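Lost Property Office Reports Shift in What Passengers Leave Behind

Dec 20, 2020

The Plernolus regional bus network took in 1,524 lost items this year, fewer than in any year since its lost property office moved to the Czarnecka terminal. The office manager, who has run the counter there for nine years, spoke with this newsletter about what the change in ridership has meant for the staff and for passengers hoping to recover their belongings.

"The total went down because fewer people were riding," the manager said. "The share of items that went home again went up, and we are pleased with that." Of the items received, 798 were returned to their owners. Another 309 are still within the holding period and may be claimed through the end of January.

Umbrellas and single gloves have always made up a large part of the inventory. According to the manager, both declined sharply after spring, when commuter traffic on the Rokitz line fell. In their place came grocery bags, prescription packages and, for several weeks, library books. "The library had closed its return slot," the manager said. "People were carrying the same books back and forth, and sooner or later they left them on a seat."

Drivers turn in items at the end of each shift. Each one receives a paper tag showing the route, the vehicle and the time it was found. The tag number is then entered in the office register, which was kept by hand until the office adopted the Jolel records system two years ago. Staff still keep a written book as a backup. "The system was down for most of one morning in the fall," the manager said. "We opened the book and carried on." 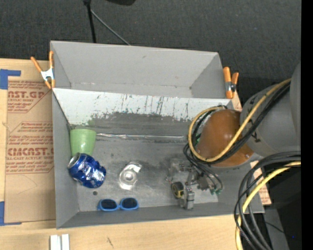 Food and other perishable goods are discarded the same day. Everything else is held for 60 days, except for identity documents, which are passed to the issuing office after one week. Passengers who wish to make a claim are asked to describe the item before it is brought to the counter. The manager said that a plain description is usually enough. "Tell us the color, the size and the line you were riding. If it is a bag, tell us one thing that was inside it."

Claims by telephone were introduced in the spring and will remain in place. Items may be mailed within the region for a flat fee of $20, or collected in person on weekday afternoons. A second person may collect on a passenger's behalf with a signed note.

Asked what she would like riders to know, the manager mentioned eyeglass cases. "We receive a great many with no name in them," she said. "A slip of paper with a telephone number would let us call the same day."

The office will be closed on public holidays and will resume its regular hours in the first full week of January.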